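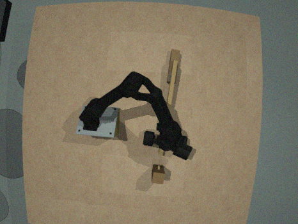

Session 6: Comparing two grippers on the peg task

A fair comparison needs the same arm, the same controller and the same starting pose for both grippers. We will use the Brulletti parallel gripper first and the Cernell second. All runs this week are in simulation, with the top view open while you work. From above, the small block below the gripper is easy to find, but the height of the fingers over the table is hard to judge, so read it from the pose panel.

Each pair does 30 runs per gripper. Log every run, including the failed ones – a dropped peg is a result. Keep the closing speed fixed for the first 12 runs, then change it once and note the new value.

Write down:
Gripper and closing speed
Peg angle at the moment of release
Whether the peg went in, jammed or fell

Read Chávez, chapter 6, before the lab. Refilwe Molefe takes the morning group and Itzel Ibarra the afternoon one. Hand in logs through the Plelham page.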